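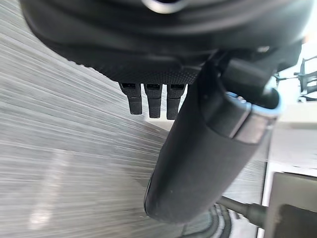
Chapter 6
Surface and Texture

In the last chapter we looked at the shape of everyday objects. Now we turn to their surface, which is the part that we meet first with our eyes and then with our hands. Two cups can have the same shape and the same weight and still feel very different when we hold them. One is smooth and shows every fingerprint. The other is slightly rough, and we call it warm, although a thermometer would show the same number for both.

After studying this chapter you should be able to:
describe a surface with the correct words (gloss, satin, matt, grained, ribbed);
explain how light behaves on smooth and on rough surfaces;
choose a suitable finish for a simple product and defend your choice.

6.1 What do we mean by texture?

Texture is the pattern of small heights and depths on a surface. Some of these patterns are easy to see, for example the ribs on the lid of a jar. Others are so fine that we notice them only when we move a finger over them, or when light comes from the side. For this reason designers normally check a sample under two lamps, one above it and one low beside it.

We must separate texture from colour. Beginners often say that a part is "lighter" when in fact it has the same colour but a different finish. A gloss surface sends the light back mostly in one direction, so we see clear bright lines on its curves. A matt surface spreads the light in many directions, and the same curve then looks soft and even.

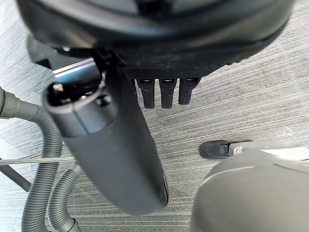

Figure 6.1 Smooth, finely textured and matt surfaces side by side, mostly in dark tones.

6.2 Texture and use

A texture is seldom only decoration. It can give the hand a better hold, it can hide small scratches, and it can tell the user where to touch. The Hernberg kettle, which we will study in section 6.4, has a gloss body and a grained grip. The factory made 1,000 pieces of the first version with gloss on the grip as well, and the complaints came quickly – users with wet hands could not hold it safely. The second version changed nothing except the finish.

There is also a price to pay. Deep textures collect dust and grease, and they need more time to clean. In a kitchen or a clinic this can be a serious reason against them.

Before you read further, do the short exercise on page 114. You will need a pencil, thin paper and three objects from your bag.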